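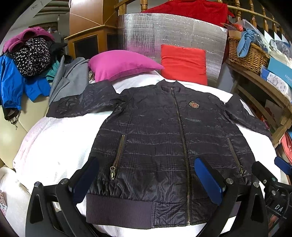
Mornden, July

Second round of shell fabric tests for the Cavel jackets. Navy quilted nylon, brass zipper down the front, same pattern as the first run. Cut swatches from lot 206 and ran the spray test on 5 of them, then pinned them on the line by the back door.

Anas thinks the finish is too thin along the quilting rows. I got beading on the flat parts and dark spots at the stitches on four swatches. The fifth was fine, but it came from near the selvage, so I would not read much into it.

Abrasion next. Set the counter to 400 rubs and stopped at around half to check – slight loss of gloss, no broken threads. Left it running over lunch.

To do: ask Lutz for the thread spec, he said Sperling changed supplier. Needle size is still not written down anywhere. Gisela has the old swatch cards.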